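Kitchen and Food Storage > Dry goods

Crackers and biscuits go soft in a few days, is it my cupboard or my kitchen?

saltyairflat
asked on Thursday, seen 206 times

Hello everybody. I moved in January to a flat in Stetberg, two streets from the harbour. Before this I lived inland in a house with central heating and I never had to think where I put my crackers. Now I have a problem with everything which should be crisp. Crackers, crispbread, oat biscuits, cornflakes, all of it becomes soft after I open it, sometimes already on the third day. They are not mouldy and they do not smell. They only bend a little before they break, and it is a sad thing to eat with cheese.

The kitchen is small, with one window to the north. The cupboard for the food is fixed to the outside wall, to the left of the cooker. I cook nearly every day, mostly soups and rice, and the kettle is under the same cupboard. There is an extractor hood but it only takes the air through a filter and gives it back into the room. The landlord says this is normal for the building.

What I have tried until now:

I close the inner bag with a clothes peg. I think this makes almost no difference.

I put the opened packets all together in one big plastic box with a lid. It was better for a week and then everything in the box was soft at the same time, and the crackers had taken the taste of ginger biscuits.

I bought one of those small bags with grains that pull the water from the air. It came from a shoe box so I was not sure it is good near food, and I took it out again.

I also bought a little Sung hygrometer. In the cupboard it shows more than in the living room, always. After cooking it goes up and it needs the whole evening to come down again.

My questions. Is it the cupboard, or must I do something with the complete kitchen? Are glass jars better than plastic boxes, or is it only nicer to look at? And can the soft crackers be saved? I have quite a lot of them now, and I was brought up not to throw food away.

Thank you for any advice. I am sorry if this was asked before, I searched but I found mostly questions about brown sugar, where people have the opposite trouble.

breadbin_left
9 people found this useful

Put them in the fridge. Always works for me.

saltyairflat
Thank you, but does the fridge not make them more wet? Mine has drops on the back wall.

breadbin_left
Never had a problem. Just close the bag.

oatcake_north
122 people found this useful

I will try to go through your points in order. I have lived by the sea for 11 years, English is also not my first language, so we will understand each other.

The cupboard. From your description I would say the cupboard is the larger part of the trouble. An outside wall is colder than the room. When you boil the kettle under it, the steam goes up, some of it enters around the door, and it meets the cold back of the cupboard. It stays there. You can test this without any instrument. Empty the cupboard, lay your hand flat on the back panel in the morning, and then do the same with a cupboard on an inside wall. If the first one is clearly colder, then this is the place for your plates and pans and the food should move out.

Where to move it. You want a place which is dry and which has a stable temperature. It does not need to be in the kitchen at all. I keep my crispbread and crackers on a shelf in the hallway, on the wall to the bathroom side at first, which was a stupid choice, and now on the wall to the bedroom side, where it is fine. Visitors find it a bit strange. An open shelf in a dry room is better than a closed cupboard in a damp one. If you must stay in the kitchen, take the cupboard which is furthest from the cooker and the sink, and not the one above the dishwasher if you have one. Every time the dishwasher is opened it sends a cloud upwards.

The kettle. Move it today. It costs nothing. Place it so that the steam rises in free air, best near the window. I would do this first and look at your hygrometer for a week before you buy anything.

The containers. Glass or plastic is not so important. The important thing is the seal. A glass jar with a rubber ring and a metal clip is good for many years if you change the ring when it becomes hard. A plastic box with a loose lid is only a dust cover. To test a box, put a piece of dry kitchen paper inside, close it, and hold it under water in the sink with your hand on top. If the paper is wet after a minute, the box does not protect your crackers. Old biscuit tins look nice but most of them fail this test. You can help a tin by putting a strip of baking paper across the opening and pressing the lid down over it.

One thing in one container. You have already noticed the reason with the ginger. Also, soft biscuits with some moisture in them (fruit bars, fig rolls, soft cookies) will give their moisture to the dry ones. Crackers should live only with other crackers. I am very strict with this in my own house and nobody thanks me for it.

The packets. Leave the crackers in the inner bag also when they go into a jar or box. Press out the air gently, roll the top down, and use a flat clip that goes over the full width. A clothes peg closes only the middle and leaves two open corners. Unopened packets need no container. They can stand on the shelf in their cartons, only keep the cartons away from the cold wall, as cardboard takes up moisture and becomes weak.

Buy smaller. This is boring advice but it did more for me than all the boxes. I used to buy the big family packet at Jimdale as it was cheaper for the weight, and then I threw away the last part of it. Now I take the packet where the crackers are divided into small sleeves. I open one sleeve, we eat it in two evenings, and the others are still closed by the factory, which does this better than I can.

Saving the soft ones. This is possible in most cases. Heat the oven to 150 degrees, lay the crackers in one layer on a dry tray without paper, and give them five minutes. Take them out and let them become completely cold on a rack before you judge them. They are still soft when they come out and many people give up at this moment or leave them in until they are brown. Crackers with seeds on top need a little less time. Cornflakes work too. Biscuits with chocolate or cream do not, of course. When they are cold put them into the tight jar immediately and not back in the old bag.

If they taste of old oil after the oven, that is another matter. Then they are rancid and no heat will help. Plain crackers keep well, but wholemeal ones and those with many seeds have more oil and get this taste sooner. Crush the soft but good ones for the top of a baked fish or for a cheesecake base.

The fridge. I do not agree with the answer before mine, with respect. The air in a fridge can be quite dry, but each time you take the packet out into a warm kitchen, moisture settles on the cold crackers. In a fully closed jar that you let warm up before opening it would be possible. For daily eating it is too much trouble. The freezer is another case, and it is good for a long stock.

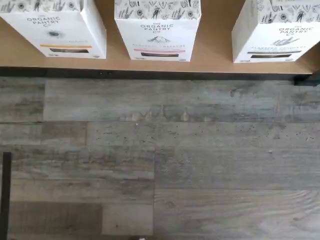
peppermill_b
Does it help to put dry rice in the jar with the crackers?

oatcake_north
Rice takes up only a little moisture and it does so slowly, so in a jar which is opened every day you will not notice a difference. If you want to add something, take silica gel bags that are sold for use with food, and change or dry them when the maker tells you to.

peppermill_b
Thank you, then I will eat the rice instead.

windowopen
31 people disagree with me usually but here is my view

I think you should treat the room and not the cracker. I had the same situation in a ground floor flat. I bought all the nice jars, and the crackers were good but then the salt was wet, and after that the flour had lumps, and one morning there was a grey shadow behind the cupboard. So the crackers were only the first to tell me.

What I did in the end: lids on all pots, always. Window wide open for a short time after cooking with the kitchen door closed, and not a small gap for the whole day. Laundry never in the kitchen. I have also a Mollora dehumidifier, the small model, which I run in the evening when the soup is finished. It is a bit loud, like an old fridge, and you need to empty the tank, but the salt now comes out of the salt cellar again. I would not buy one before trying the lids and the window.

Please pull the food cupboard from the wall if you can, or at least look with a torch under it. If you see black points, write to the landlord and keep a copy. "Normal for the building" is not an answer I would accept.

saltyairflat
Many thanks to both of you. I did the test with the hand and the back of the cupboard is really cold, nearly like a window. The kettle is now on the other side. I moved the food to the shelf in the corridor and the pans are in the cold cupboard, although it means I walk more.

I did the sink test also. Of my plastic boxes only one stayed dry inside, and it was the ugly one.

The oven worked for the plain crackers. With the crispbread I waited too long the first time and the corners got dark. The second tray was good. I will look behind the cupboard at the weekend, it is fixed with screws and I must first borrow a longer screwdriver.

oatcake_north
Good. Check the screws hold in the wall when you put it back, in damp plaster they get loose. And write here what the hygrometer shows in the corridor, I would like to compare with mine.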